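Cleaning and Looking After a Black Marble-Look Table
Updated August 2026

A black glossy table shows everything. Fingerprints, dust, the ring from a coffee cup and the streaks from the last time someone wiped it all stand out more than they would on oak or plain white. The steps below are the ones we use on the round table in our office. They apply to a printed or laminated marble look. Real stone needs a different cleaner, so check the label under the top before you begin.

What you need
Two microfiber cloths, one for washing and one for drying
A bowl of warm water
Mild dish soap
A soft dusting brush or a dry paint brush
Felt pads, if you keep boxes or lamps on the table

Step 1. Look at the light first
Stand where the overhead light reflects off the surface and look across it at a low angle. Smears that you can't see from above will show up. In a room with pale walls the reflections are strong, and you may have to move to the other side of the table to find the rest.

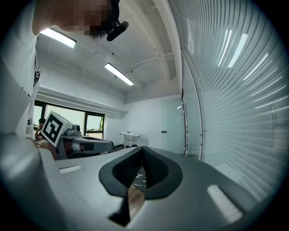
White walls and bright overhead light in the office.

Step 2. Dust before you wet anything
Most of the fine scratches on a glossy top come from grit pushed around under a damp cloth. Brush from the center out to the rim and let the dust drop to the floor. Do the floor last.

Step 3. Wash in sections
Put 7 drops of soap in the bowl and stir it with your hand. Wring the cloth until it no longer drips. On a round table, work in wedges like slices of a pie, starting at the middle, and finish one wedge before moving to the next. Dried coffee can be covered with the damp cloth for 60 seconds and then wiped. Don't scrape it.

Step 4. Dry right away
Use the second cloth and go over each wedge as soon as it is washed. If you leave the water to dry by itself it will spot. Turn the cloth often. Run it once around the rim at the end, including the underside of the edge where hands take hold of the table.

Step 5. Set things back down carefully
Glossy tops get most of their damage from items being dragged. Lift a box with two hands, put it down flat, and pick it up again if it is in the wrong place.

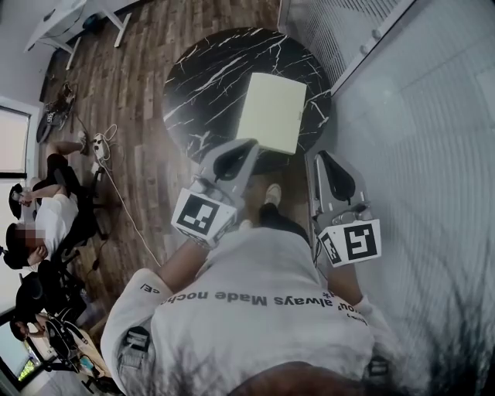
Scratches are harder to judge on this finish than on a plain one. Before you reach for a polish, make sure that what you are seeing is a scratch. The top is black with thin white veins, and a hairline scratch can pass for one of them until you run a fingernail over it. A flat cream box like the one on the table is easy enough to spot against the black, but the dust that collects along its lower edges is not, so move it each time you clean. If your nail does catch, clean the spot with plain water and leave it alone. Filler pens made for black furniture dry to a dull patch on a shiny top. We tried one in December and ended up cleaning it off.

The floor around the table
Sweep along the boards, following the grain. Use a barely damp mop under the table and dry it with an old towel. Put felt pads on the table feet and check them when you sweep.

What not to use
Glass cleaner with ammonia
Scouring powder or the green side of a sponge
Furniture wax, which leaves a haze on black
Paper towels for the final drying

How often
Dust every morning the table is in use. Wash it once a week, or the same day if there has been food on it.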